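Vonero Support Portal
Ticket 1583: Left arm stops short of can on shelf task, plan reports success
Product: Vonero Planner, bimanual package
Opened by: Jolien Geerts (Clarkutis)
Assigned to: Ryota Chiba
Priority: Normal
Status: Resolved
Opened: 30/07/2026

Summary

On the shelf picking task the left arm stops above the red can and does not come down to grasp height. The planner returns SUCCESS and the task runner moves on to the close step. The gripper closes on air. The right arm is not affected when it picks from the table.

The task worked before we updated the perception node. The planner was updated in the same maintenance window, so I can't say which of the two caused it.

Setup

Two arms mounted overhead, parallel grippers, fixed ceiling cameras plus one low camera beside the table. Black rack with one wooden shelf board, drinks cans on the board and a few on the table. The task is to take a can from the shelf with the left arm and set it down on the table.

Object poses come from the Sekiguchi detector. The planning scene is built by our own scene node, which reads the detector output and adds the rack from a mesh file.

Steps to reproduce

Start the task runner with the shelf_pick profile.
Select the red can as target.
Wait for the plan, then execute.
The left arm goes to pre-grasp and stays there. No error in the runner.

I ran this 30 times with the same layout. It stopped short on 18 of them. The other 12 completed normally.

Runner log from a failed run:

[runner] target=can_red arm=left
[scene] objects updated
[planner] request: pregrasp -> grasp, cartesian
[planner] fraction=0.83
[planner] result=SUCCESS
[runner] step 3 close_gripper
[gripper_l] closed, no object
[runner] step 4 retreat

Comment, Ryota Chiba

Thanks, the log helps. The line to look at is fraction=0.83. The Cartesian segment from pre-grasp to grasp only got 83 per cent of the way before the solver rejected the next waypoint, and the partial path was returned as if it were complete.

So there are two questions. Why is the path being cut, and why is a cut path accepted?

Please check the following and post the values:

1. min_fraction in the planner profile
2. collision padding on the shelf and on the gripper links
3. whether the rack mesh in the planning scene lines up with the real rack

For the third one, a view from the low camera with the arms held at pre-grasp would be useful.

Comment, Jolien Geerts

1. min_fraction is not set in our profile. I assumed the default was 1.0.
2. Shelf padding 15 mm, gripper padding 15 mm. Both were lower before the update. I did not change them by hand.
3. Low camera view with both grippers over the work area is below. The left one is the arm in question, over the red can at the rack post.
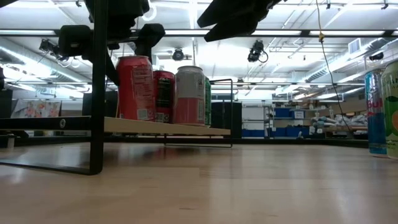 Comment, Ryota Chiba

The post is the part I would worry about. It carries on upwards past the shelf, and the left gripper has a finger on each side of it in this view. That doesn't tell us how far in front of or behind the post the fingers are, so please don't judge clearance from this camera alone. But any approach to the red can has the post as a near neighbour, and with 15 mm on the rack and another 15 mm on the fingers you are taking 30 mm out of the gap before the arm has moved.

The maroon can is the other one to check. It stands just to the right of the red can and slightly behind it. If the detector's pose for it wanders between updates, the padded volumes will sometimes overlap the finger path and sometimes not. That would fit a fault that comes and goes with the same layout.

On min_fraction: the default changed in the January release. An unset value now means "accept any non-zero fraction". It is in the release notes, but under the single-arm package, where you would have had no reason to look.

Please try this in order, one change at a time:

a. Set min_fraction to 1.0. I expect the fault to turn into a proper planning failure.
b. Turn on collision reporting and post the link pair.
c. Leave the padding alone until we have (b).

Comment, Jolien Geerts

Did (a). The runner now stops with PLAN_INCOMPLETE and the arm stays where it is. Much better than closing on nothing.

For (b), nearly all of the reports are this pair:

[planner] contact: finger_l_outer / rack_post

The rest are:

[planner] contact: finger_l_inner / can_maroon

I overlaid the rack mesh on the point cloud and the post is off to one side. Mirjam Dewulf looked at it with me. The mesh origin is at the corner of the base foot, but the scene node places it as if the origin were at the post.

Comment, Mirjam Dewulf

Adding to the above. The old scene node had a hand-entered offset in the launch file which hid the origin mistake. The update replaced the launch file and the offset went with it. The padding values came in with the new file too.

I have moved the origin in the mesh itself and committed it to our Bratel branch. I would prefer not to put the offset back, as the next update would wipe it again.

Comment, Ryota Chiba

Agreed, fix it in the mesh. Once that is in, you can bring the shelf padding down. Keep the gripper padding as it is for now and see whether the maroon can still causes rejections. If it does, add a short pose filter on the scene node and freeze neighbouring objects once the arm has reached pre-grasp.

One more point for your profile. The grasp sampler is allowed any yaw about the can axis. A can is round, so many of those are equally good for holding it, and the sampler has no reason to avoid the ones that put a finger near the post. Set a preferred yaw for targets close to the rack, or raise the clearance weight in the cost.

Comment, Jolien Geerts

Mesh fix is in and shelf padding is back to the old value. No more contacts with rack_post. Two rejections against can_maroon, both cleared on replan. I added the freeze at pre-grasp and those stopped as well.

Ran the 30 again with the same layout. All completed. I haven't touched the yaw setting yet, Sota Minami wants to try the clearance weight first on the other cell.

Happy for this to be closed.

Resolution, entered by Yae Minami

Cause: rack mesh placed with wrong origin after launch file update, combined with larger padding. Partial Cartesian path accepted due to unset min_fraction.
Fix: mesh origin corrected, min_fraction set to 1.0, shelf padding restored, neighbour poses frozen at pre-grasp.
Follow-up: copy the min_fraction note into the bimanual release notes. Planner to log a warning whenever a fraction below 1.0 is returned as SUCCESS.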